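Workshop tips for the robot hand team

Carla Nimri keeps this page for the Drastberg student robotics club. Send her additions before the March round.

Table and floor

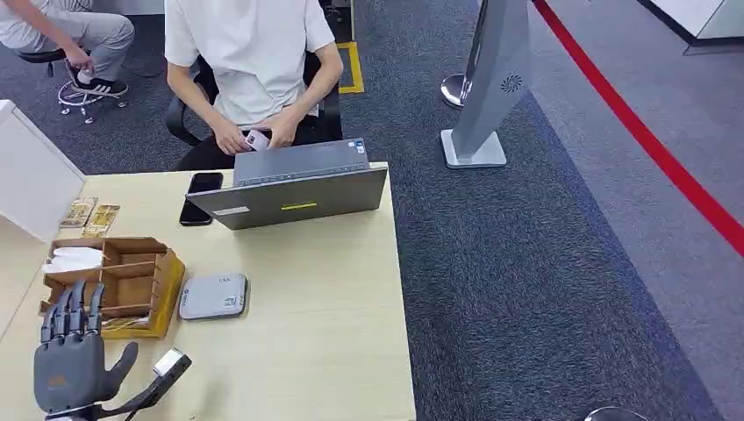
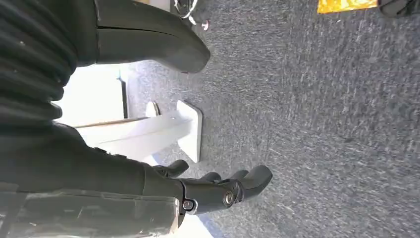
Keep small parts in a divided cardboard box. Any box will do if you glue strips of card across it. Fixings for the fingers go in one compartment and tissue for wiping down goes in another.

Put laptops at the back of the table with the lid facing the hand. Phones stay out of its reach.

Tape out your working area on carpet and keep bags outside the line. Dropped screws vanish in flecked carpet, so lay an old pale sheet down before you open a joint. A magnet in a sock finds most of the rest.

Bolts

Check the finger bolts every 30 minutes of running. Use a proper hex key and stop when it feels snug. We stripped 2 on the Harb hand last year by leaning on them.

Covers

Wipe clear plastic with a damp cloth and one drop of washing-up liquid. Kitchen roll leaves marks.

Cables

Loop spare cable loosely and hold it with a strip of hook tape. Leave enough slack for the wrist to turn fully both ways.

Spare bolts are in the Rornitz tin, up to 300 of them. Write down what you take.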